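Give Kokkinos Its Vote Back

By Nilton Grajales

Another session of the Ziltness Assembly, another empty chair where the Kokkinos delegate should be. Four sessions now. Suspended over late dues, and the dues were paid in March. Paid in full! I've seen the receipt, so has the Speaker.

So why no vote? The Speaker's office says the matter is "under review". Reviewed by who? No names given, no date set. Meanwhile Ollbridge keeps its 30 seats and passes whatever it likes.
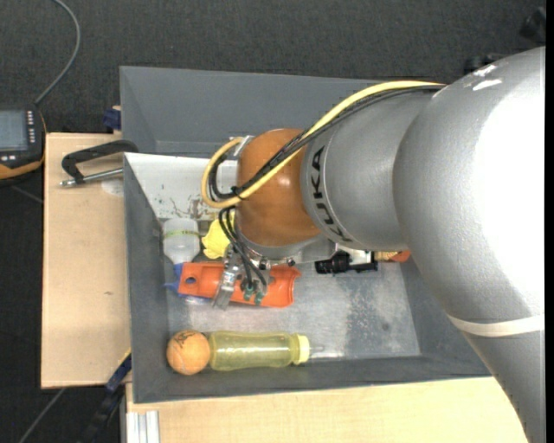
The Trakach problem

Look at what went through while the chair sat empty. The Trakach transit levy, for one. Every freighter leaving Kokkinos has to cross that lane. Ollbridge ships go the other way and pay nothing. The bill carried by three votes – three – and Kokkinos would of had five.

I'm not saying it was planned. I am saying the timing is awful, and that a government which cared how this looked would have waited a week.

Friends in Ollbridge tell me small worlds should be glad of the protection. Fine. Protection is worth paying for. But you don't tax people and lock the door on them at the same time, thats how the last federation lost its outer members.
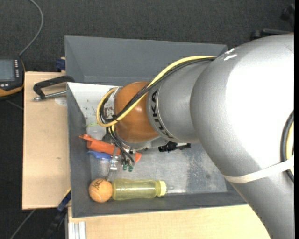

A KUKA arm angled down toward a gray metal tray.

What I want is simple enough. Seat the delegate at the next session. Put the levy back on the floor and vote again, all members present. If it still passes, I'll grumble and pay up like everyone else.

And publish the review. All of it, including who asked for it.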